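Slide 6. The bedroom problem (4 min)

Pause here, let them settle. Ask who slept well. Expect few hands and one liar.

The Warkstead survey asked 364 people what wakes them at night. 55 said a noise they could never identify. I suspect the fridge in most cases, but it wasn't on the form.

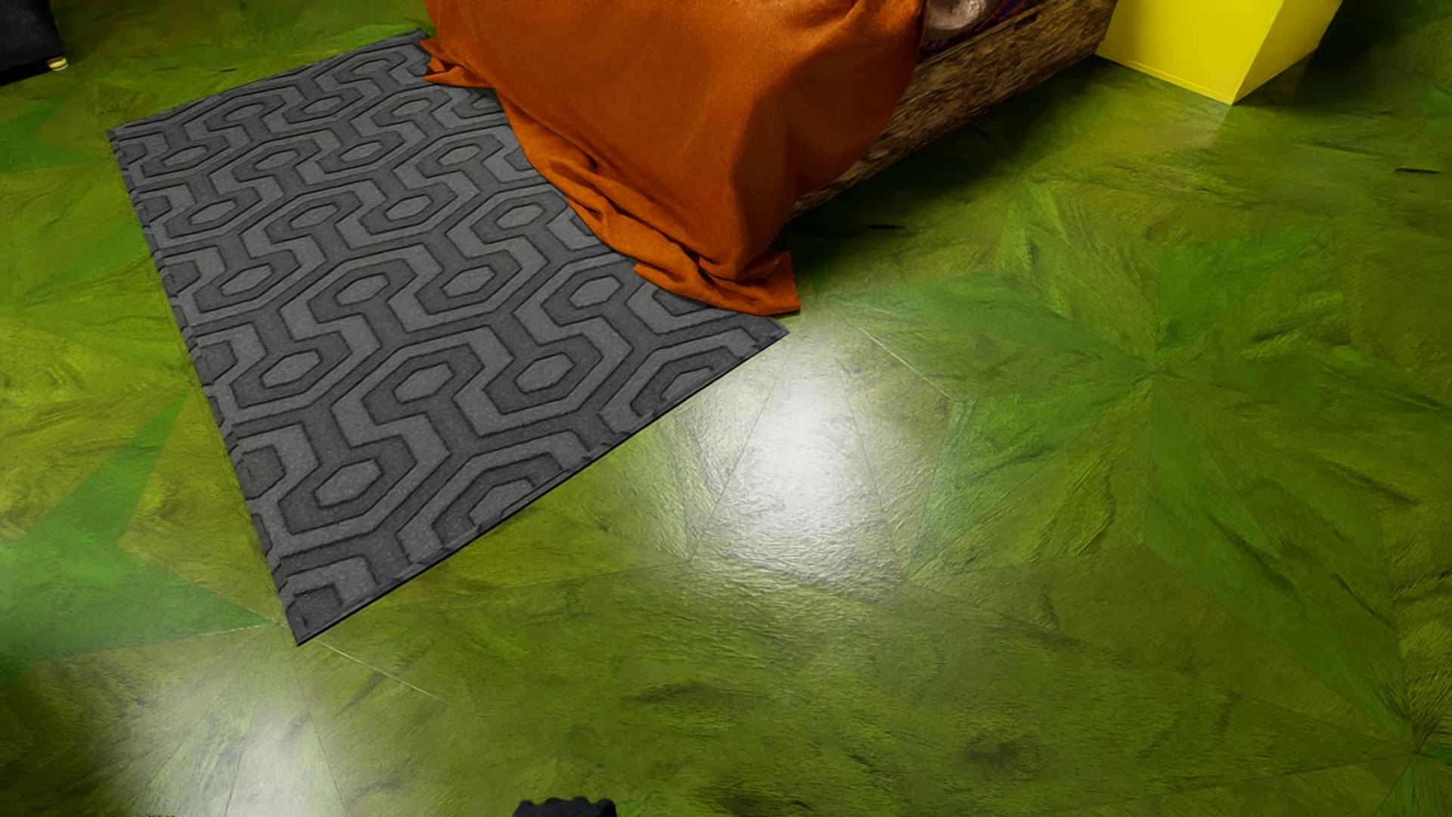 Most advice on sleeping quietly starts with windows, the expensive end. Start with the floor. Hard, shiny floors throw every footstep back at you, and a rug like the gray one by this bed gives the sound somewhere to go. Let the orange blanket slide down onto it and you can claim you planned that too. Mention the Lollska flat, where I spent $419 on curtains and could still hear next door's September quiz night. I knew more answers than they did.

Skip the decibel chart if we're running late.

Next: earplugs, and why I keep losing the left one.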